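Diary, June, late again

So I did 36 more grabs today and my thumb is toast! Rhona Gillies (who wrote the whole protocol and never lets me forget it) wants 400 from each of us before we train anything, and I'm finally starting to believe her reasons. Her idea is that you collect with the hand-held gripper in real bedrooms and living rooms, no robot anywhere near, and the policy learns from the wrist view alone.

And the result came in tonight! The model trained on patterned cloth got its first pinch in the right place on 16 tries out of 20, and the plain-sheet one managed eight. Same number of demos, same arm in the Semaan lab. I'd bet Beathag a coffee it would go the other way, so that's me buying – I really thought busy prints would confuse it. 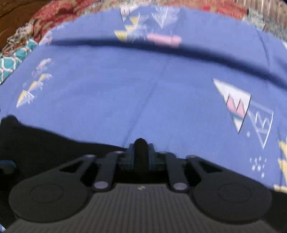 Fingers open over the blue patterned cloth, triangles and all.

Rhona thinks the prints give it something to track when I move fast and things smear. Maybe. I want to try solid red next, and redo the calibration before breakfast if I'm up. Must charge the spare battery.

14 likes · 3 comments · 1 share

Recent entries
Drerkent trip, part two
Why I quit the Gikden mailing list
Socks are harder than towels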